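Speaker Notes: Setting the Shared Table
Meal Service in Residential Study Centers
Opening session, Room 202

Slide 1. Welcome and scope

Good morning, and welcome on behalf of the Quintero Center for Residential Learning. This session covers the midday meal as it is organized at our three houses: Trandard, Bidero and Jallach. It deals with seating, tableware, timing and the handling of complaints. Menus and food safety are covered in the afternoon and will not be taken up here.

(Pause for latecomers. Handouts are at the side door.)

Participants are asked to hold questions on budgets until Slide 6.

Slide 2. Why the meal was reviewed

Until last October, each house followed its own practice. Trandard served from a counter, Bidero used family-style service at long tables, and Jallach alternated between the two depending on enrollment. Residents who moved between houses during the year reported that they did not know what was expected of them at meals. Some arrived early and waited. Others arrived at the posted time and found the hot dishes already cleared.

The review gathered 2,000 comment cards over one academic year. The most frequent subject was the length of the meal. The second was noise. The quality of the food came well behind both.

(Do not read individual cards aloud. Residents were told that their comments would remain private.)

Slide 3. Tableware and the small place setting

The Center has adopted a reduced place setting for weekday lunches. Each resident receives one plate, one bowl, one cup, and a fork and spoon. Knives are placed at the center of the table when the menu calls for them. Serving dishes are limited to what can be passed with one hand.

Plates and bowls need not match. Replacement pieces may be bought in any plain color, provided they stack with the existing stock. Bidero found that mixed colors made it easier to sort the bowls from the plates at the return window, and the other houses have since followed.

Tables should be left bare at lunch. Cloths are reserved for evening meals and for visitors.

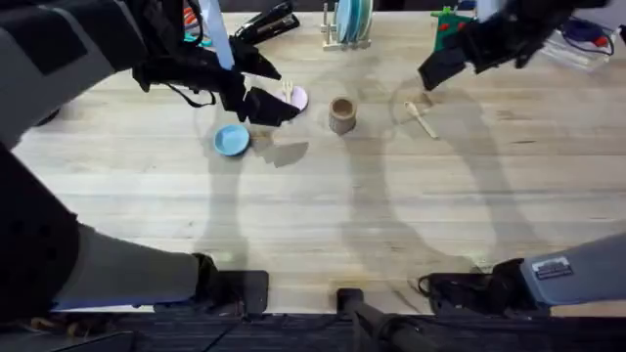

Slide 4. Seating

Tables are set for eight where the room allows. Smaller tables remain available for residents who prefer a quieter meal, and no resident is required to explain that preference. Seats are not assigned.

House staff are asked to sit among the residents at least once a week. At Jallach, staff had previously eaten at a separate table near the kitchen, and several comment cards mentioned it. That table has been moved to the reading room.

Slide 5. Timing

Lunch opens at 12:15 p.m. and service continues until 1:00 p.m. Residents may remain seated until 1:30 p.m. The kitchen does not begin clearing occupied tables before that time.

A house expecting more than 100 diners should open a second serving point. The decision rests with the kitchen lead and should be made by 10:00 a.m.

(If asked about exam periods: the same hours apply, with packed lunches available on request by the previous evening.)

Slide 6. Costs

The reduced setting lowered dishwashing time at all 3 houses. Savings have been directed to fresh fruit and to the repair of chairs at Trandard. Detailed figures appear on the second page of the handout. Questions about individual house budgets should be sent in writing to the Center office.

Slide 7. Complaints and requests

Each dining room keeps a bound book near the entrance. Entries are answered on the same page within one week. Requests concerning allergies or religious practice are not to be written in the book and should go directly to the kitchen lead.

(Show the sample page. Allow ten minutes for questions, then direct participants to the coffee service in the hall. The afternoon session begins at 1:45 p.m. in this room.)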